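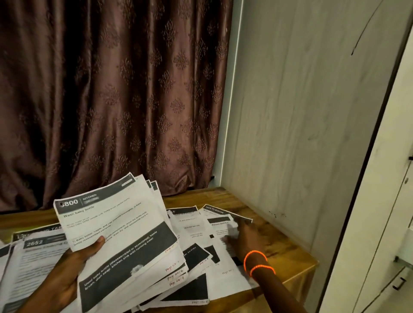
# Blackout curtains and sleep in shared student rooms

Rania Kamel and Salma El-Sayed
Textiles and Home, second semester project

## 1. Why we chose this topic

In the Brimwood dormitory the street lamps stay on all night, and many students complain that they wake up too early. We wanted to know if a heavier curtain helps, or if people only believe that it helps.

## 2. What we did

We compared 3 fabrics: the thin cotton which the dormitory gives to every room, a polyester satin called Tazi, and a coated blackout fabric called Sodum. Each fabric was hung for 4 nights in the same room. Salma slept there and wrote down the time when she woke up. In February the sun rises late, so the lamp outside was the main source of light.

We measured the light with a phone application at the pillow, always at 11 pm. We know that a phone is not a real instrument - our teacher reminded us of this - but we used the same phone each time.

## 3. Results

With the cotton, Salma woke before her alarm on 3 nights. With Tazi she woke early one time, and with Sodum she did not wake early at all. The difference between Tazi and Sodum on the phone was smaller than we expected. Most of the remaining light came in at the side, between the curtain and the wall, and not through the fabric.

## 4. Problems

One person is not enough for a conclusion. On Wednesday there was also noise in the corridor until late, so this night is maybe not useful. We did not wash the fabrics, and we can not say how the coating of Sodum behaves after washing.

## 5. Next steps

We would like to repeat the test with a wider curtain rail, so that the fabric goes around the corner of the window. Rania will ask the housing office if we may drill in the wall.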